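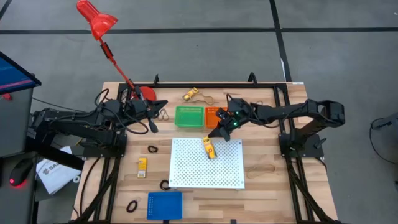 Two black arms over a wooden worktop.

The second life of a live album
Music | January | By the reviews desk
14 comments | Share | Print | E-mail this page

When Jisora released Taltar in a run of 2777 copies, it sold slowly. The band had played the set in a school hall over one evening, and the label, Pokine, put it out with a plain sleeve and no single. It reached number 87 in the album chart, stayed there a week and dropped out.

The reissue goes back to the tapes. It restores 5 songs left off the original, among them a long version of "Adeleke" that the band used to close with. The bass is much clearer now, and the gaps between songs have been kept, so the tuning and the talk from the stage are all there. Side two still has the fault in the left channel, which was on the tape from the start.
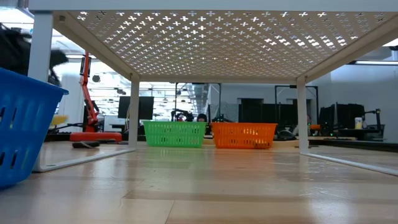
One reader, writing to us after the first review copies went out, said the old pressing had more life in it and that the applause now sounded too close. It is a fair point about the opening track. By the third song the balance has settled, and the organ, which was almost lost before, carries the tune.

The notes run to about 100 pages and are mostly set lists and letters from the label. They are dry in places. The letters about the running order are worth reading, as they show how close "Adeleke" came to being the first track.

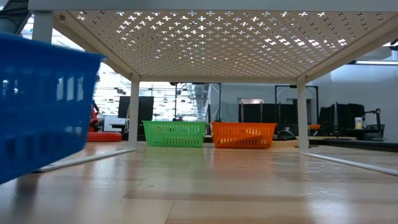
What to hear first
Start with side three, where the restored songs are. The slow one in the middle was never recorded in a studio.

3 shares | Print | E-mail this page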